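Measuring for a replacement base unit

Last updated Thursday, November 11, 2021

You will need a steel tape, a spirit level, a pencil and paper. All sizes are in millimetres. Write them down as you go, width first.

1. Empty the old unit and take out the drawers. Turn off the water if there is a pipe behind it.

2. Measure the width of the gap at the back wall, at the front edge, and halfway between. Use the smallest reading. In the worked sheet for the Lebrun range the smallest reading is 809.

3. Take off 2 for clearance. If the result is less than the listed width of the unit, choose the next size down and fill the rest with a matching strip.

4. Check the floor with the level, front to back and side to side. Mark the highest point. Leg heights are set from this mark.

5. Measure the skirting board where it meets the unit. Either cut the skirting back or notch the side panel. Do not pull the unit forward to clear it, as the worktop will then overhang short.

6. Note any pipes or sockets within 200 of the floor. Unero back panels have a removable section up to 199 high. Hevuvov panels have to be cut on site.

Drawers and doors need clear space in front as well as a correct gap. Pull the longest drawer fully out, measure from the wall to its front, and add enough room to stand. A unit that faces the middle of the floor, as the white one with the stack of drawer and door fronts does, is limited only by what stands opposite. In a corner, check the handles too, and order the Ullis corner post if they catch.

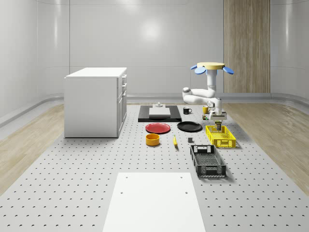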